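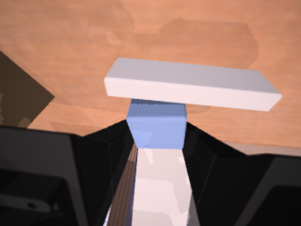
White bar on a wood-grain surface, small blue block below it.

I bought the Navberg trail pass in November, mostly because my sister-in-law wouldn't stop talking about it, and I've now used it enough to have opinions. If you haven't run into it, it's a little card and booklet that gets you into farm stops, small museums and a couple of guided walks in the countryside between Stevville and Lis. You pay $57, you get your booklet stamped, and you're good until the end of the season (mine runs through next fall, which felt generous).

First the good stuff, and there's plenty! The booklet is lovely. It's spiral bound, so it stays open on the passenger seat, and each stop gets a page with opening hours, parking and whether there's a bathroom. I can't tell you how many tourism maps I've owned that skip the bathroom part. The driving directions use landmarks people really use, like the grain elevator and the old creamery, and we only got turned around once. That was me talking, so I won't blame the booklet.

My favorite stop was the mill at Tokel. We got there at 10 in the morning and had the place to ourselves, and Guilan Meng, who runs the tours, took us up to the top floor and let my son pull the sack hoist. She knows everything about that building, down to which beams came out of an older barn, and she was happy to answer question after question while the rest of us ate rye rolls from the bakery counter. Get the rolls. Get extra for the car.

The guided walk out of Lis was good too, a little slow for the kids but the views over the river were worth it. You do have to reserve, and the reservation page is a pain. I entered my pass number 2 times before it took, and then the confirmation email landed in spam.

Now the grumbles. Two of the farm shops in the booklet had switched to winter hours and the website hadn't caught up, so we drove around 2 miles of gravel road to look at a closed gate. Call ahead! The phone numbers are all in the back. Also, the lunch discount doesn't cover drinks or dessert, and the wording on the card is vague enough that we had a slightly awkward moment at the register.

Would I buy it again? Yes, if we were planning at least one full weekend out there. For a single afternoon I'd skip it and just pay at the mill. Families with kids who like stamps will get their money's worth no matter what. Mine has already picked out which pages he wants to fill in next spring, starting with the sheep farm on the Stevville side.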